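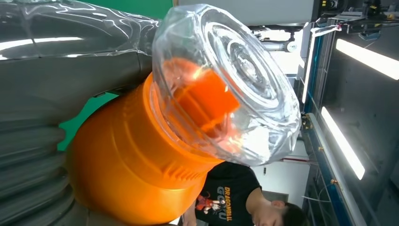
Orange and clear ridged parts, with green behind.

Obura Green Tabletop
Item no. 978
Supplied by Moranura

The Obura is a large, bright green tabletop for sorting, handling and packing household goods. Strong colors such as orange are easy to pick out on it, and so are the labels on most bottles. It can stand alone or adjoin a desk, so one person can sit and write while the table stays in use.

Depth: 81 cm
Height range starts at: 60 cm
Color: green only
Frame: sold separately (see Talum frames)
Delivery: flat, in one carton
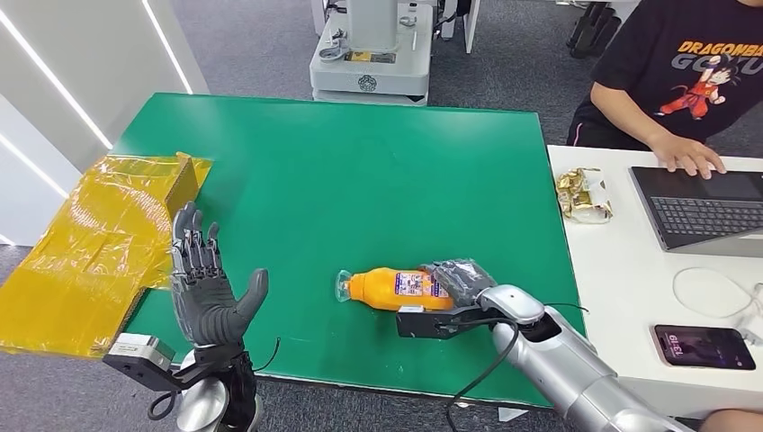 Setting up

Place the table with space to walk on both long sides. Tighten the frame fully before loading. If a desk is going alongside, set the desk height first and match the table to it. Carpeted floors are fine. Wipe the top with a damp cloth and mild soap. Do not use scouring pads.

Plastic sheeting and bags can be left on the surface, but keep them clear of the corners when moving the table.

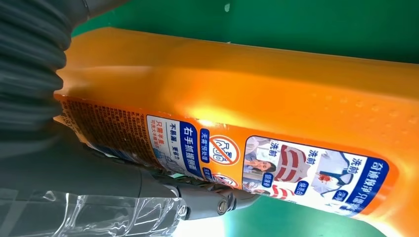
Senad Perić
Product Manager, Moranura

Laundry detergent bottles can be laid on their sides on the Obura, label showing. Check that the cap is closed. Wipe up any spilled detergent the same day, as dried soap leaves a film that is slow to remove.

We have shipped more than 3000 of these tops. Replacement edge strips will be in stock in November.

Page updated 7/10/20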